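Section 3. Planning and budgeting for your tabletop cell

Prices in this section were checked on 21/05/2019. Get a fresh quote before you send anything to purchasing.

You've read the overview, you've picked a corner of the workshop, and now comes the part where the thing starts to feel real. Spending a couple of afternoons on this section will save you a lot of back-and-forth later, and it's fun too (we still get a kick out of seeing a new cell take shape on paper!). Keep the planning sheet from the Pruso folder open while you work. Every step below fills in one of its rows.

3.1 Before you ask for a quote

1. Write down the task in one sentence. "Place a flat piece in any cell of a gridded board and pick it up again" is a good sentence. "General automation" is much too wide, and you'll end up pricing equipment for jobs you may never run.

2. Measure the table where the cell will stand. Enter length, depth and height on the sheet, and note anything fixed nearby, such as a shelf, a pillar or a door that swings in.

3. Find out what the arm has to reach. Take the farthest point of the work area, measured from where the base will be bolted, and add the length of the gripper. Use the corners, which are farther away than the middle of the far edge.

4. Decide how heavy the heaviest piece is. Weigh it if you have it. The gripper's own weight counts against the arm's payload.

5. Check the power outlet and the network drop. If either one has to be installed, ask for that price now and put it in row 9.

Note: If two teams will share the cell, fill in one sheet for each task and keep the larger value from every row.

3.2 Try the task in simulation first

The Pruso planner is free to install and comes with the arms from the Tallau and Haseck lists already loaded. Please use it before you buy! You can swap a short arm for a long one in a minute, and it costs you nothing to be wrong.

1. Start a new project and choose Table, then Wood. The finish has no effect on the results, so pick whichever one you find easy on the eyes.

2. Add the work surface. For the practice project in this guide, choose Board, Gridded, with 12 rows and eight columns. Leave the border on and the cells empty for now.

3. Drag the board to where you expect it to lie on the real table. Lock it.

4. Open the low view, with the short side of the board nearest you. It gives you a good feel for how far away that last row really is.
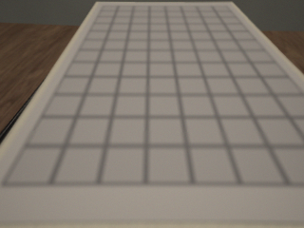 Tsung-han Liu wrote back after reading a draft of this section and said his group would have put the table ahead of the arm in the budget: they had ordered a beautiful long-reach arm, then found the bench under it swayed every time the arm stopped, and the replacement bench came out of the money they had set aside for training. He asked us to move the bench up to row 2. We did.

5. Add an arm from the list and set its base against the long side of the board, near the middle. Run Reach Check. Cells the arm can't get to are listed by row and column in the report.

6. Move the base to the short side and run the check again. Save both reports. You may find that a smaller, cheaper arm covers everything from one side and falls short from the other, and that's a lovely thing to discover before the invoice.

7. Add the gripper and repeat the check with the fingers pointing straight down. A reach that looks fine with a bare arm can shrink once the wrist has to stay vertical.

Caution: Reach Check does not model cables, hoses or people. Leave room for all of them when you lay out the real cell.

3.3 Filling in the budget rows

The rows below match the sheet. Amounts are in dollars and are for the practice project only.

Row 1, arm with controller: 1404 (Haseck short-reach, list price)
Row 2, bench: get a local quote, and ask for the bracing as a separate line
Row 3, gripper: 644 (Vasiliu two-finger, with mounting plate)
Row 4, work surface: often made in-house; enter material and hours
Row 5, shipping: 110 for the arm and gripper together
Row 6, guarding and emergency stop: see Section 5 before you enter anything
Row 7, spare parts: finger pads, one cable set, fuses
Row 8, training: one day for each operator
Row 9, power and network
Row 10, reserve

Note: Ask whether the mounting plate is included. Vasiliu includes it, while Tallau lists it on a separate page of the quote where it's easy to miss.

Do fill in Row 10. So-ying Lu, who checks our sheets, sends them back when it's blank, and we've come to agree with her. There's always a connector that doesn't fit, or a bolt pattern that's off by a hair.

3.4 Buying in stages

You don't have to get everything at once, and plenty of happy cells were built in two rounds. A sensible first round is the arm, the bench, the gripper and everything in row 6. Cameras, a second gripper and a tool changer can wait until the first task is running well.

1. Mark each row with a 1 or a 2 for the round it belongs to.

2. Check that round 1 adds up to a cell that can do your one-sentence task without anything from round 2.

3. Ask the supplier how long the quoted price holds for the round 2 items, and get the answer in writing.

4. Look up delivery times. If your funding closes at the end of June, work back from that date and order the slowest item first.

Caution: Never put guarding or the emergency stop in round 2, even if the arm is small and slow.

3.5 What to send with your order

Put these in one folder and give your supplier a copy:

- the planning sheet, with every row filled in
- both Reach Check reports, with the base position you chose marked
- the table measurements, including height
- the weight of your heaviest piece
- the name and phone number of the person who will receive the crates

Suppliers are usually delighted to get a folder like this, and the good ones will write back with suggestions. Read them! One of our readers was talked down to a smaller controller that way and spent the difference on spare finger pads.

When the order is confirmed, go on to Section 4, Preparing the bench.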